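In Defense of the Ordinary Table

Sille Mogensen
Published 2019-05-16

A year ago the collection group at Clesovlow was asked to decide where its next body of examples should come from. The options were familiar. One was to extend the laboratory cell, with its fixed lights, its bolted arm and its gray bench. The other was to put light, hand-held grippers into the hands of ordinary people and ask them to do ordinary things in the rooms where those things are usually done. The group chose the second course, and I supported the decision. I wish to set out why I still do, and where I believe the field, including my own institution, continues to get the matter wrong.

A learning system that is shown examples of a task will learn the task together with everything that happened to accompany it. If every bowl it has seen was white and stood on a gray surface, then whiteness and grayness become part of what a bowl is. The engineers who prepare such a collection seldom intend this. They intend to remove distraction so that the task may be seen clearly. But the distractions were the part of the task that was hard, and a system trained without them has been excused from the lesson it most needed.

Our Starnari collection now holds examples from 119 households. The total is modest, and larger collections exist. It was gathered by people who received 40 minutes of instruction, a gripper, and a sheet of requests written in everyday language: stack the bowls, clear the plate, put the cup where cups go. The sheet did not say which bowls, and it did not say where cups go. Several colleagues considered this careless. In my view it was the most careful decision in the whole project.

When a collection plan fixes the objects, the collection can only confirm what its planners already had in mind. When it leaves the choice to the household, it brings back arrangements that would never have been proposed in a meeting room. People nest things that were sold separately. They set a dish on another dish and leave it there for a week. They lay patterned cloth over patterned cloth, with lettering on it, and expect to find their spoons all the same.

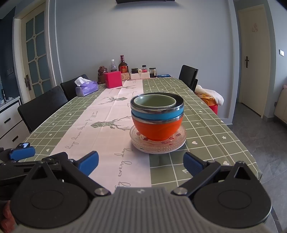 Should the table be cleared and covered with a plain cloth before an example is recorded?
Leave the table as the household keeps it, because a system that will work among printed cloths, bottles and tissue boxes ought to meet them while it is learning.

I am aware of the objection, and it deserves a full reply. My colleague Sille Ravn has argued, in our internal seminar and with considerable force, that a household collection sacrifices measurement. In the cell one may change a single condition and observe the effect. In a dining room every condition changes at once, and when the trained system fails, the cause may be lost among a great many candidates. She is right about this. Last July we spent the better part of the month on a fault in which the system closed its fingers too early on bowls with reflective rims, and we settled the question only by returning to the cell and testing rims one at a time.

What I draw from that episode differs from what she draws from it. The cell was an excellent place to explain the fault. It had never been a place where the fault would have appeared, for the reason that all of our laboratory bowls were matte. Controlled work and household work answer separate questions, and an institution with a limited budget should be plain about which of them it is paying for. A collection intended for training should look like the world in which the system will serve. A collection intended for diagnosis may look like whatever the diagnosis requires.

A second objection concerns quality. Untrained collectors hesitate. They approach a bowl, withdraw, turn the wrist and approach again. In the first round our reviewers set aside 914 examples on the ground that the motion was not clean. I asked for those examples to be returned to the collection, and after some discussion most of them were. Hesitation before a grasp is frequently the sign of a person who has noticed a difficulty and is correcting for it. A stack invites just this behavior – the hand must decide whether it wants the top bowl or all of them, and the fingers must go to a different height in each case. To delete the correction and keep only the confident motion is to teach the system confidence alone.

I would not defend every example. Where the gripper was held so that the fingers could not be seen, or where the request was plainly misunderstood, the recording should go. Our rule is now a simple one: an example is removed when it fails to show the task, and is kept when it shows the task being done with difficulty. Reviewers apply the rule unevenly. Of 13 disputed cases put to two reviewers in the spring, they disagreed on more than half, and I do not regard that as a satisfactory position. Better written guidance is in preparation under the Ladefoged program, and I hope it will be adopted before the next round opens.

There remains the question of what is owed to the people who take part. A dining room is a private place even when it is tidy. The recordings show furniture, doors, what a family keeps at the far end of the table and sometimes what it is fond of. Our consent form describes the gripper and its camera in detail but says rather little about the room, and this order of emphasis should be reversed. Households should be told in clear terms that the surroundings will be recorded, and they should be able to review the material and withdraw any part of it without giving a reason. They should also be paid for the time spent reviewing. Clesovlow does the first of these in part and the last not at all.

The Dakau proposal now before the board would move two thirds of our collection effort back into laboratory cells, chiefly on grounds of cost per example. The figures in it are sound as far as they go. They treat one example as equal to any other, so that the thousandth repetition on the same bench is counted at the same value as the first stack of bowls from a new home. I ask the board to reject that assumption before it considers the rest of the proposal, and to request a revised costing in which new rooms, new objects and new hands are entered as things we are buying.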